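发件人：沈砚
收件人：Flistness 厨房与收纳讨论列表
主题：回复：台面上到底要不要立这么多架子

各位好。

Murakami 那封信我读了两遍，先引在前面，免得后来订阅的人去翻存档。我只删了问候语和末尾关于窗帘的那一段，别的没动。

> 14/10/2026，Hiyori Murakami 写道：
> 我越来越相信，小厨房的出路在台面上，吊柜帮不了什么忙。
> 常用的东西全部站起来：杯子上杯树，盘子上盘架，洗完的盘子
> 插在沥盘架里，伸手就拿，用完就放回去。柜子里只留一年用
> 两次的东西。我家这样摆了一个春天，做早饭的时候柜门一次都
> 不用开。
>
> 小烤箱放在最左边，面包从右手递过去，盘子在右边等着。
> 一条线走下来，很顺。台面铺一层纸，脏了就换，连抹布都省了。
>
> 有人会说灰尘。我的回答是，天天用的东西落不了灰。
> 有人会说乱。我的回答是，看得见的东西才会被归位。
> 请不同意的人具体说说，哪一件摆错了。

好，那我就具体说说。

先声明，我对杯树没有私仇。我家里就有一棵，Futeo 的，买来的时候也很喜欢。我怀疑的是“常用的全部站起来”这个“全部”。一件东西站着很好，三件东西站着也还行，等到烤箱、杯树、两种盘架都挤到同一张台子上，每一件单独看都有道理，合起来就是另一回事了。逛收纳店的时候很容易忘掉这一点，因为店里每样东西都有自己的一格，旁边没有别的东西跟它抢地方。

我家台面长167厘米，深60厘米，靠墙那一侧还有一段水管盒子，东西推不到底。按信里的摆法，我老老实实试过。烤箱上去，左边一块就交出去了，而且烤箱门是往下翻的，门前面那块地方平时看着可以放东西，真要烤面包的时候全得挪开。杯树往中间一站，底座不大，可是杯子挂在外面，占的是一圈空气，切菜的时候手肘第一个知道。盘架再放到右边。剩下来能放砧板的地方，我量都懒得量，砧板有一个角是悬在水槽上的。

说到烤箱门前这块地，大家看看随手放一个苹果是什么效果。
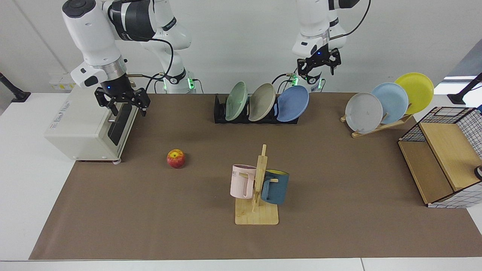
Flistness 通讯　总第3,373号　第100页

烤箱占一头，前面偏右单独搁了一个苹果，中间一棵浅色木头杯树，挂着两只杯子。单看这几样，我承认很舒服，颜色也搭得好，奶白的烤箱，红里带黄的苹果，底下一张牛皮色的纸。可我看到苹果的第一个念头是：它归谁管？按“看得见才会归位”的说法，它已经看得见了，那它的位置在哪里？杯树管杯子，盘架管盘子，苹果什么架子都没有。台面上真正让人烦的从来是这类东西，一个水果，一串钥匙，半包饼干，药店的小票。给杯盘找再多架子，对它们一点帮助也没有。

Partanen 那本小册子里专门有一页讲这个，叫“无主之物”，建议放一只浅碗，一切没地方去的小东西都进碗。我照做过。三个星期以后碗里有两只柠檬、一节电池和邻居家的信箱钥匙。柠檬有一只已经硬了。所以我对浅碗也不太信。

再说杯树。信里说“伸手就拿”，我同意，拿是真的好拿。挂回去就要看杯子了。把手开口小的、把手太厚的、把手离杯身太近的，横杆穿得进去，杯子却歪着，口朝外翘，碰一下就转。我家六只杯子里，有两只死活不肯好好挂，最后站在杯树脚边，等于杯树的底座旁边又长出一个杯子堆。还有平衡的问题，只挂一边的时候，轻的底座会让人心里发虚。我不敢说会倒，我家那棵没倒过，可是我每次都会下意识地左右各挂一只，这已经是在伺候架子了。

有人在列表里推荐过把杯树放到吊柜下面的角落去，头顶有柜底挡着，灰少一些。问题是一进角落，靠墙那面的横杆就废了，手要绕过去。买的时候按满挂来算，用的时候只用朝外的几根，剩下的都挂着去年展会送的杯子，谁也不喝。

铺纸这件事，我最想跟 Murakami 抬杠。铺纸好不好看？好看。切面包掉渣，一卷就走，也方便。可是洗完的盘子插在沥盘架里，水往哪里流？有接水盘的架子还好说，没有接水盘，水就到纸上去了，纸湿了会皱，皱了以后架子底下不平，再过一天边上就翘起来。我用的是 Sarkix 那种成卷的台面纸，说明上写可以吸水，吸是吸了，吸完颜色深一块，两天都不褪。换一次纸要把台面上所有站着的东西搬下来，再搬回去，搬一次的工夫够我拿抹布擦四遍台面。“连抹布都省了”这句话，我请写信的人重新考虑一下。

如果一定要铺，我的办法是只铺烤箱前面到砧板这一段，架子底下不铺。边上用胶带粘两点，别整条粘，整条粘的撕下来会留胶。这不是什么高明的主意，是撕过一次整条的人说的话。

然后是盘子。信里把“盘架”和“沥盘架”当成两件分工明确的东西：洗完先插沥盘架，干了再移到盘架上。我想问问大家，有几个人真的做第二步？我没做。盘子插在沥盘架里，干了，下一顿饭直接从沥盘架里抽出来用，吃完洗了又插回去。另一个木盘架上的盘子就一直站在那里，一个星期没人动。天天用的东西落不了灰，这句我信，可是有了两个架子，总有一个上面的东西不是天天用的。

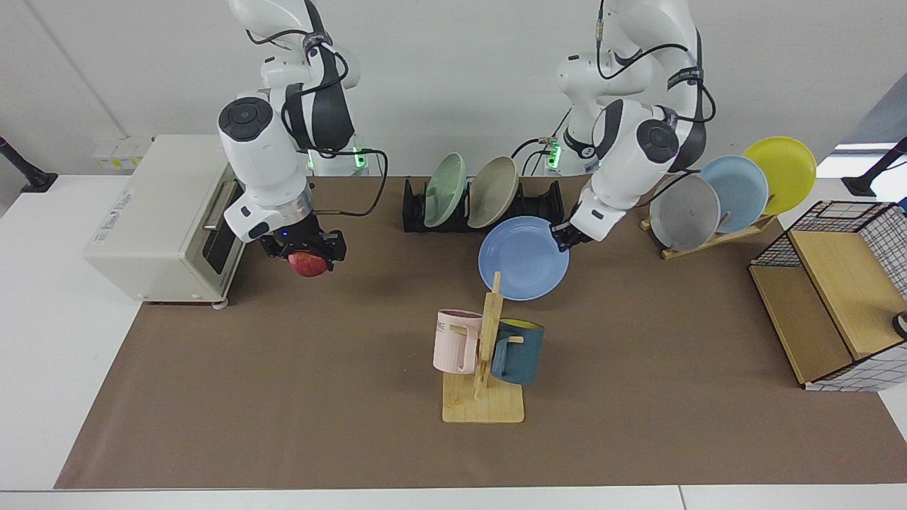

Attila Takács 私下回信给我，说我这是拿自己懒当论据，两个架子本来就该一个管湿一个管干，混着用当然觉得多余。他家的做法是晚饭后洗，第二天早上烧水的时候顺手把盘子移过去，水开了也就移完了，他说这件事做了好几年，从来没觉得是负担。他还说木头架子不能直接放湿盘子，槽里会发黑，我要是真把木架撤了，迟早会把湿盘子摞进柜子里，到时候柜子也有味道。

他允许我把这些转到列表里。我承认“湿的别上木架”这一条他说得对，我自己就有一个木头勺架，槽口一圈黑，用小苏打刷过，浅了一点，没有干净。可是这恰好也是我怀疑木盘架的理由：一件放在厨房台面上的东西，却怕水，那它跟砧板、水槽做邻居就很尴尬。放远一点吧，又不是伸手就拿了。

回头看这张台子上的两种架子，黑色塑料沥盘架里立着两只盘子，一只浅薄荷绿，一只米灰，右边的槽还空着；右后方斜放的木架上又是三只，灰的、浅蓝的、明黄的，一只挨着一只往后排。五颜六色摆开，谁都会说好看。我只问一句，沥盘架既然还有空槽，那三只为什么不能先进来？要么留黑的，把木的收掉；要么盘子平时就进柜子，台面上只留一个沥水的。两样都留，我看是因为两样都好看。好看也是正当的理由，只是请别说成是为了省地方。

还有一点关于木架的，买之前最好拿自己家的盘子去试。深一点的汤盘插进去，前后会互相顶住，中间那只要先抽出前面一只才拿得到。边缘平的浅盘没有这个问题。尺寸差得多的盘子放在一起，小的往里缩，大的往外探，拿小的时候手背老是蹭到大的。我后来把小盘子全撤了，架子上只留同一种大盘，拿起来顺多了，可这样一来架子就半空着，又显得没必要了。

烤箱的位置，我倒是基本同意信里的意见。放在一头，比放在中间好。中间一摆，台面就断成两截，哪一截都不够用。只是提醒一句：两侧和背后要留散热的空，留多少看各家的说明书，别听列表里的人讲，包括我。另外烤箱顶上也别放东西，我知道大家都放。我家的顶上放过一叠布餐巾，没出事，可是有一次摸上去烫手，从那以后就空着了。

列表里三月份还有一封信，主张把烤箱干脆放到推车上，用的时候推到台边。我试了，线不够长，插座在台面上方，推车一退就绷住。加接线板我不愿意，烤箱功率不小，我宁可它老实待在墙边。

所以我现在的摆法如下，供参考，也欢迎来拆台。

烤箱，左端，门前面一掌宽的地方永远空着，苹果也不许放。
杯树，撤了。杯子改放在吊柜最下面一层，口朝上，只留四只。
木盘架，搬到餐桌边的矮柜上，只放吃水果的大盘，当摆设用，我不再假装它是工具。
沥盘架，留下，靠水槽，底下垫一只旧烤盘接水。
纸，只铺砧板左边那一段。
浅碗，还在，里面还是有一节电池。

这样摆了一阵，早饭要开一次柜门。一次，拿杯子。我觉得可以忍受。Murakami 说一次都不用开，我相信她，可我也想知道她午饭和晚饭在哪里切菜。那封信里从头到尾没提砧板，请补充一下砧板放在哪里，平着还是立着。如果也是立着的，那台面上就又多一个架子了。

另外问一下，有没有人用过挂在墙上的那种沥盘架？我看了 Futeo 的一款，要打两个孔，我家那面墙是瓷砖，打坏一块就没有同样的补。用过的人请告诉我水会不会顺着墙往下走，图册里当然是看不出来的。

引文里关于灰尘那一段我暂时不回，等我把抽油烟机的滤网洗完再说，现在回显得理亏。

沈砚

--
Flistness 厨房与收纳讨论列表
回复时请只保留必要的引文，附件请勿过大
退订请发空白邮件至列表管理地址，主题写“退订”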